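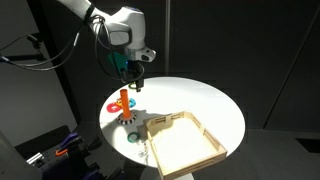
I rewrote our bench rules in June, and a couple of people have asked me for a copy, so I'm putting the gist of it up here with some notes on how each rule got there. We run small arms, one per table, and most of what they do is pick and place. The old rules were three pages that came with the first arm and had been photocopied until the diagrams went grey. New starters signed them and put them in a drawer.

The new ones fit on one side of A4. I stuck them to the inside of the cupboard door where we keep the tools.

First rule is about the start layout. Before a run, everything goes back where the task sheet says it goes. For the ring task that means the rings lie on the table around the peg, the tray is empty, and nothing else is on the tabletop. No coffee, no hex keys, no phone. We had a run go bad at the Bramham site when a tape measure was left on the table and the gripper closed on it. No damage, but the whole batch had to be thrown out, 100 runs, because the log couldn't tell us when the tape measure had turned up.

Second rule is hands. Hands stay outside the reach of the arm while it's enabled, and enabled includes holding still. This is the one I get arguments about. An arm holding a ring just above the table looks parked, and people lean in to straighten a tray. It may be waiting on a planner or on a slow network and it can move at any moment. If you want to touch anything on the table, press the stop, wait for the status on the screen to change, then reach in. The light on a gripper is not a safety signal. It's there for whoever is debugging the gripper.

Third is cables. Every cable off the wrist gets enough slack for the full range of the task and no more than that. Before the first run of the day, jog the arm slowly to each corner of the work area and watch the cables the whole way, not the gripper. Cokon, the fitters who do our maintenance, told me most of the callouts they get are cable faults. I believe it. We've replaced the same connector twice at Tidcombe.

Fourth is anything that hangs over the edge of a table. Trays are allowed to overhang if the task needs the room, and on the round tables they usually do. But you have to push down on the overhanging corner with one finger and make sure it doesn't tip. If it tips, move it in or use a smaller tray. You also have to walk around that corner, so keep your hip in mind.

Fifth is lighting. Our cameras don't cope well with a lamp being shifted halfway through a batch. White table tops make it worse, as the bright side washes out. Set the lamps, run one test, and then leave them alone until the batch is finished. If someone has to move one, note the run number. Anas Semaan wrote "lamp moved, run 521" on a sticky note last winter and it saved us two days of head scratching.

Last is the log. One line per run, written at the time, with initials. If you stopped it, say so and say why. "Looked wrong" is fine as a reason and you won't be asked to defend it. The Dehghan book, our oldest log, goes up to run 1671 and I can still follow nearly all of it because they wrote things down in ordinary words.

I left out the section on risk categories. It's still required and it's in the binder, and you should read it when you start, but it isn't what you need when you're standing at the table with a run about to go.

The sheet gets looked at again in six months. I already know I want to add something about clamps, as we keep finding them done up finger tight.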